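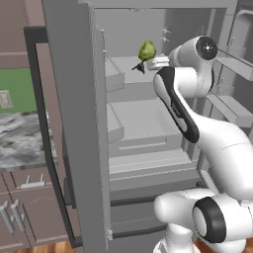
Figure 4.1. Open refrigerator, upper shelves.

Unit 4: Cold Storage at Home
Food and Household Management, Pasmont evening program

Reading before class: course packet, chapter on produce. Bring your kitchen log from Unit 3.

1. Temperature

A home refrigerator should stay at 40°F or below. Many people set theirs a little lower, between 35 and 38, so that it stays under 40 when the door is opened often. The number on the dial is usually a setting and does not tell you the temperature. Use a separate thermometer, leave it on the middle shelf overnight, and read it first thing in the morning.

The freezer should be at 0°F. Freezing stops bacteria from growing but does not kill most of them. Food that was handled badly before freezing is still a problem after it thaws.

2. Where things go

Layouts differ from model to model, but in most the door is the warmest part. Ketchup, mustard and jam do fine there. Milk keeps better on a shelf. Raw meat goes at the bottom, in a dish with a rim, so it can't drip on anything else. Leftovers and ready-to-eat food go above it.

Leafy greens last longest in a drawer with the humidity vent closed. Apples and pears give off ethylene gas, which makes greens turn yellow and spoil sooner, so keep them in a different drawer. Potatoes and whole onions stay out of the refrigerator, and apart from each other.
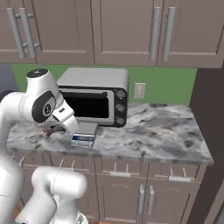 Evelien Groen

3. Counter time

Perishable food should not sit out for more than two hours, or one hour if the room is above 90°F. Count all the time together. A casserole that spent an hour on the table at lunch and another hour on the counter at supper has used up its two hours.

Hot food does not have to cool all the way before it goes in. Divide a large pot of soup into shallow containers first. A deep pot can stay warm in the middle for many hours.

4. Reading dates

"Best by" and "sell by" are mostly about quality and stock rotation. Infant formula is the exception and should not be used after its date. For opened packages, write the day you opened them on the lid. Masking tape works on containers that won't take ink.

5. Worked problem: the Visser household

The Vissers spend 455 dollars a month on groceries. Their log shows that 35 dollars' worth is thrown out in a typical month.

Share wasted: 35 ÷ 455 = 0.077, or 7.7 percent
Cost over a year: 35 × 12 = 420 dollars

Most of the loss is salad greens and cooked rice. Suggest two changes to how they shop or store food, and work out the yearly savings if the waste falls by half.

6. For next time

Do the same calculation with your own log. If you have fewer than four weeks of entries, use what you have and say how many weeks it covers. One page is enough. The December section will use the same problem set, so please don't pass your answers on.

Unit 5 covers dry goods and pantry pests.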